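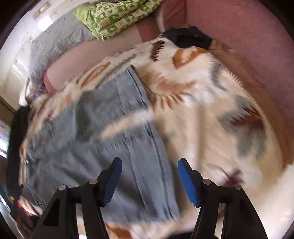
Denim on the leaf blanket, and the gripper on its way in.

I'd been meaning to get over to the Skurness open day for two years running, and this time I made it (10th September, lovely drive, dreadful parking). The project is called Mundwood, and the idea is simple enough that even I could follow it. You take a pair of hand-held grippers, do a household job with them, and the recordings are used to teach a robot the same job. Laundry was the theme this year. Hooray, my worst subject!

They're hoping for 1000 recorded folds by October, so there was a proper system going, with a chart by the kettle and a lot of people being very patient. 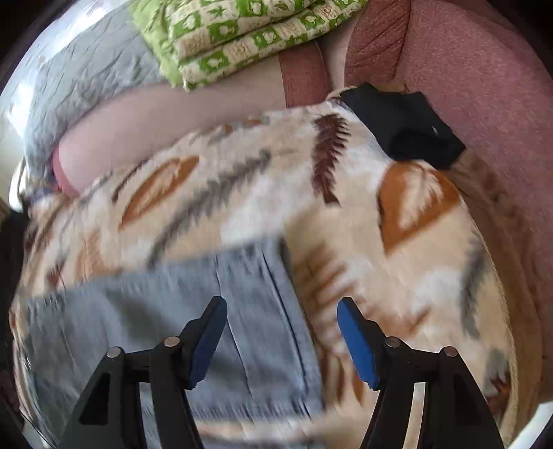 What I really wanted to know was how much the person holding the thing matters, and the answer seems to be a great deal. Everything you do goes in, dithering included. The fingers open wide and have flat blue pads facing each other, so you find yourself planning where to pinch long before you get there. Denim has those thick seams and I'd have gone straight for one, but I was told to take more cloth than I thought I needed. I did 6 goes. I was slow on all of them, and rather proud of the last.

After a cheese roll I went through to the Lacson talk, which was about driving an arm by remote control instead. Their demo machine is called Hero and you steer it from a desk across the room. Clever, but I felt miles away from the cloth, and I much preferred having the grippers in my own hands.
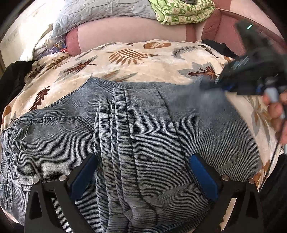
Striped trousers, one leg folded over, with a second gripper coming in from the right.

Striped cloth is a good one for beginners, I'd say, as the lines show you when your fold has gone skew. There were 80 places on the hands-on sessions and they went quickly, so book early if you fancy it. Bring a cardigan too, the talk room was freezing.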